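Besuch im Werk von Luludach

Im März 2022 war unsere Ortsgruppe bei Luludach zu Gast, einer Ziegelei am Rand von Imton. Der Termin war ursprünglich für den Juli davor angesetzt und musste verschoben werden. Treffpunkt war das Pförtnerhaus, von dort ging es zu Fuß über den Hof zur Tongrube.

Die Grube liegt direkt hinter dem Werk. Abgebaut wird nur in den trockenen Monaten, der Ton wird dann auf Halde gelegt und bleibt mindestens einen Winter liegen. Frost und Regen machen ihn gleichmäßiger. Zurzeit wird auf der Ostseite gearbeitet, der westliche Teil ist aufgefüllt und mit Erlen bepflanzt. Am Grund steht Wasser, das abgepumpt und in der Aufbereitung wieder verwendet wird.

Gegründet wurde der Betrieb 1819 als Feldbrandziegelei. Aus dieser Zeit ist nichts mehr erhalten, das älteste Gebäude ist das Trockenhaus mit den Lamellenwänden. Es dient heute als Lager für Formen und alte Musterziegel. Einige Biberschwänze tragen Wischspuren und eingeritzte Sonnen, sogenannte Feierabendziegel. Wer wollte, durfte sie in die Hand nehmen.

In der Aufbereitung wird der Ton mit Sand gemischt, im Kollergang zerkleinert und durch Walzen geschickt. Es war dort sehr laut, von den Erläuterungen kam hinten in der Gruppe wenig an. Die Strangpresse dahinter war besser zu verstehen: Der Ton kommt als endloses Band heraus, ein Draht schneidet ihn ab, danach werden die Rohlinge auf Rahmen gelegt. Getrocknet wird mit der Abwärme des Ofens.

Der Tunnelofen läuft Tag und Nacht. Die Wagen brauchen für die Durchfahrt 2 Tage, gebrannt wird bei bis zu 1000 Grad. Für Firstziegel und Sonderformen gibt es einen kleineren Kammerofen, der nur bei Bedarf angeheizt wird. Die Gaspreise waren natürlich Thema. Konkrete Zahlen wurden nicht genannt, die Angebote gelten aber nur noch kurz.

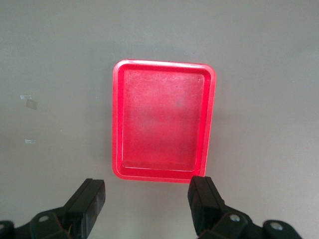
Nach dem Ofen kamen wir ins Labor. Hier werden Wasseraufnahme, Maßhaltigkeit und Frostbeständigkeit geprüft. Die Farbe wird weiterhin nach Augenmaß mit Musterziegeln verglichen. Für die Denkmalpflege brennt Luludach auch kleine Mengen nach, zuletzt 1321 Stück für das Pfarrhaus in Okeke. Die Vorlage dafür war ein einziger gut erhaltener Ziegel vom Dachboden.

Zum Schluss gab es Kaffee und Streuselkuchen in der Kantine. Gefragt wurde vor allem nach Lieferzeiten für naturrote Biber, sie liegen derzeit bei vier Monaten. Engobierte Ware dauert länger.

Die Führung ist kostenlos, Gruppen müssen sich vorher anmelden. Feste Schuhe sind nötig, der Weg zur Grube ist nach Regen schlecht. Parken kann man vor dem Pförtnerhaus, Busse bitte an der Straße nach Semau.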